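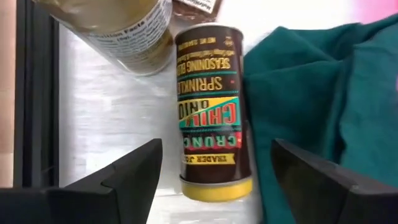
Lata de tempero entre os dois dedos da garra, ao lado de um pano verde-azulado. Vista da câmara do punho.

Chamada para participantes: estudo de replicação sobre preensão de objetos domésticos

O laboratório Bettencourt procura pessoas para um estudo que tenta repetir, em condições menos simpáticas, um resultado que tem circulado bastante no meio. O método Skostance promete que um braço com garra de dois dedos aprenda a pegar em artigos de cozinha a partir de 200 demonstrações feitas por pessoas sem formação técnica. O artigo original reporta uma taxa de sucesso muito alta. Temos dúvidas, e preferimos dizê-lo já nesta página a fingir uma neutralidade que quem nos conhece não levaria a sério.

As dúvidas são concretas. Nos ensaios publicados, os objetos estavam afastados uns dos outros, quase sempre de pé, e quem demonstrava era quem tinha escrito o código. Uma lata deitada, encostada a um pano dobrado e com um recipiente transparente mesmo ao lado, é outra conversa. O rótulo pode ficar de pernas para o ar, o plástico devolve reflexos, o tecido muda de forma ao mínimo toque. Queremos saber quanto do resultado sobrevive a uma bancada desarrumada. Pode sobreviver todo, e nesse caso publicamos isso.

O que vai fazer

Cada participante comanda o braço à distância, com um manípulo, e tenta pegar em embalagens, frascos e panos dispostos segundo um sorteio. A garra é lenta e perdoa pouco. As tentativas falhadas ficam nos dados, com o mesmo estatuto das outras; não pedimos que repita até sair bem. Quem quiser desistir a meio de uma tarefa carrega no botão vermelho e passa à seguinte.

São 8 sessões, todas no nosso espaço de Clumholm, com início às 9h30 ou às 14h15, à escolha. Antes da primeira há um treino curto com a Rocío Becerra, que explica os comandos e não dá conselhos sobre como agarrar seja o que for. No fim de cada sessão preenche-se um questionário de uma página sobre esforço e frustração.

Quem procuramos

Precisamos de 76 pessoas com mais de 18 anos. Não é preciso saber nada de robótica, e quem já tenha usado o Skostance ou qualquer sistema dele derivado fica de fora. Aceitamos canhotos e pessoas que usem óculos. Problemas de punho ou de ombro devem ser comunicados na inscrição, para combinarmos pausas ou adaptarmos o manípulo.

Estudantes da casa podem participar, exceto os orientados por Adelino Moreira ou por Kwame Lamptey, responsáveis pelo estudo.

O que recebe

Um vale de compras da cooperativa Mosten por sessão concluída, entregue no próprio dia. Uma sessão interrompida por avaria do braço conta como concluída. Não há prémio por desempenho, de propósito: um dos trabalhos que lemos pagava por objeto apanhado e depois admirava-se com a qualidade das demonstrações.

Dados

Gravamos os movimentos do braço e as imagens da câmara do punho, apontada à bancada. Não gravamos voz nem rosto. Pode pedir a eliminação dos seus registos até ao fim de novembro; depois dessa data os ficheiros são anonimizados e deixa de ser possível saber quais são os seus. O plano de análise já está fechado e depositado, incluindo o critério que nos obrigaria a admitir que o método funciona como anunciado. Enviamo-lo a quem o pedir.

Como se inscrever

Escreva a Madalena Coelho, na secretaria do laboratório, ou passe pela sala 2138 entre as 10h00 e as 12h30. Indique o nome, a idade, a mão dominante e o horário preferido. As vagas são preenchidas por ordem de chegada e haverá lista de espera. Questões sobre ética ou reclamações seguem para Donal Flanagan, que não participa na recolha nem na análise.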